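## Skolville Supper Club - Common Questions

**When do you meet?**
Every second Tuesday, doors at 6:30. We take a break in March while the hall floor is refinished.

**How do I book?**
Call or stop by the Porkano front desk. We seat 27, and names go on the list in the order we get them. You can bring up to 2 guests.

**What does it cost?**
$19 per person, paid at the door. Cash or check. Kids under five eat free.

**Can you handle allergies?**
Usually. Tell us when you book - the menu is set by Friday and Marcelino Arroyo does the shopping over the weekend. We can't promise a nut-free kitchen.

**Where do I park?**
Use the Parisi Street lot. The gate code after 6 is 3712. Please leave the spaces by the ramp open.

**Can I bring wine?**
Yes, beer and wine only. There is no corkage fee.

**Do I have to help clean up?**
No, but scrape your plate before you put it on the cart. Sauce sets hard if it sits overnight.

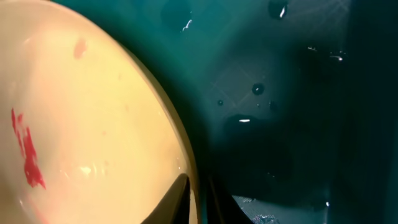

*Cream plate with a streak of red on it.*

**What if I need to cancel?**
Let us know by noon the day before and your seat goes to the next person on the list. If you miss two dinners without calling, you move to the bottom for the next one.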